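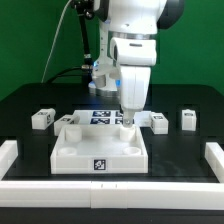
A white robot arm reaches down to a short white peg in the corner of a tray.

Povside gets its late bus back in May

Good news for everybody who has ever sprinted down Canal Street in work shoes — the late bus is coming back! I got the call while I was making dinner and let the rice burn, and I'm fine with that.

If you're new here, the 60 used to run from the train station out to Povside until almost midnight. Then the evening trips got cut and the last one left at 9 p.m., so if you had a closing shift or a night class you were walking, begging a ride or paying for a cab. I did all of those in one week last winter (the walk was the worst, there's still no sidewalk past the feed store).

Starting in May there will be three more trips each night, with the last one leaving the station at 11:40. Hauwa Fashola, who handles schedules for the bus office, told me the drivers are already lined up and the new timetable just has to be printed. The fare stays the same. Weekends are included too, and I asked her twice to be sure.

A lot of the credit goes to Halima Magesa. She works evenings at the hospital laundry and started a petition at the stop outside the pharmacy, with a clipboard and a pen on a string. She was hoping for a few hundred names and ended up with 3000, which is a lot of people for a line the city thought was hardly used. "People kept asking me for a second page so they could take it to their work," she said. "I ran out of paper before I ran out of people."

There is one change that not everybody will like. The late trips won't go up the hill to Namo Court, so riders from there will have to get off at the bottom and walk the rest. Ryszard Michalski lives at the top and is 80, and he's not thrilled. "Going down is no trouble," he told me. "I want to see the mayor carry my groceries up." Fashola says the turn at the top is too tight for the bigger buses they use at night, and that they're looking at whether a smaller one could take the final trip. She didn't have a date for that.

Paper timetables will be at the station window and the library desk, and drivers should have a stack as well. If you spot a mistake in yours, call the bus office before 5 p.m. and ask for schedules. I'll be on the first 11:40 myself, near the back, with snacks. Come say hi!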